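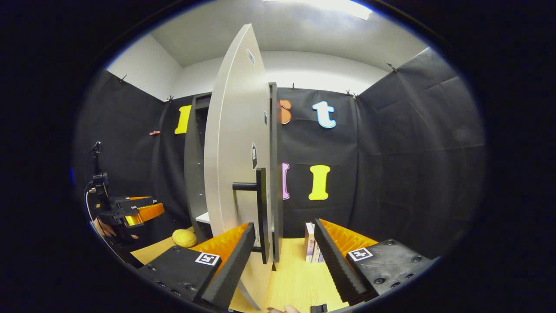 Gwynne Hall, small rooms: August safety check
Checked by Lwazi Ngcobo, 10 am

3 Shares | 2 Comments

Fire exits: clear. The side door sticks at the bottom and wants planing.

Extinguishers: both in date. Pin tag missing on the one by the kitchen, new tag ordered from Brokov.

Emergency lights: tested for 45 minutes. Stonach corridor unit went dim before the end. Replace battery.

Curtains and hung fabric: flame retardant certificates to go in the folder. Keep fabric clear of heaters and sockets.

Electrical: no cracked plugs. The 2000 watt heater must not be run from an extension lead.

Floors: carpet edge lifting at the Mirport Road entrance. Taped for now. Fail.

First aid box: plasters low, eyewash out of date. Fail.

Ladders: one stepladder has a loose foot. Labelled and locked away.

Fails to be put right before the next booking.

Comments (2)

Is the side door the one by the bins?

Yes, by the bins. L.N.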